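**Baronura** is a pair of hand-held grippers built in the shared workshop Treltum, in the town of Gorley. A person holds one in each hand and does ordinary housework tasks with them, and the recorded movements are later used to teach a two-armed robot. The project was started by Edit Balogh, a retired pattern cutter, and Teodoro Dimaculangan, who repairs sewing machines. The name covers the tools, the work table and the notes that go with them.

## History

Balogh joined Treltum to learn plastic printing and at first wanted to make a small arm that sorts buttons. The arm was never finished, but its gripper was good enough to keep. Dimaculangan proposed to take it off the arm and use it by hand. The first pair had jaws moved by string, and the string stretched. The second pair received linkage arms with pivot pins, and this arrangement has stayed until today.

The parts were printed on the Bognár, the older of the two printers in the workshop, which is named after the street where it was bought. One gripper takes 35 hours of printing. The members' notebook gives Wed 29 January as the day when the second pair was first used together.

## Construction

Each gripper has two jaw fingers with flat inner faces. The fingers are carried by links, so that they stay nearly parallel while they open and close. A metal plate is fixed on top, and a cable goes from the tool to the computer. The plates are cut by hand and are not all the same size – the drawing was changed between the first and the second one.

The work is done at a small table with a white board laid on it. Thin objects are easier to find in the recordings when the surface under them is plain.
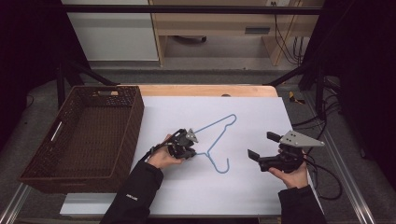 *The two grippers in use with a wire clothes hanger.*

## Tasks

The first tasks were folding a cloth and putting spoons in a cup. Clothes hangers were added in February, after Balogh had remarked that a robot which folds shirts should also be able to hang them. The hanger has become the standard test of the project. It is light, it turns easily between the fingers, and its wire is much thinner than anything the jaws were designed for.

Several ways of gripping are used. Holding the hanger at the twisted neck gives the person good control, but the uneven surface there may keep the jaws from closing fully.

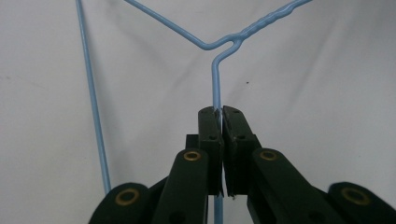 A straight part of the wire fits better between flat faces, although the hanger can then swing around the point where it is held. Dimaculangan has tried thin rubber on the inner faces against this swinging. The rubber came off after a few days, and the notes recommend plain plastic until a better glue is found.

## Recordings

The collection holds 2559 recordings, of which 531 are with hangers. A recording is kept also when the object falls, with a short remark in the list. The two founders did not agree on this at first – Balogh wanted to delete the failed ones.

## Drawings

The drawings are kept in a folder at Treltum and may be copied by any member. The measurements are in millimeters, except for the screw holes of the metal plates, which are in inches.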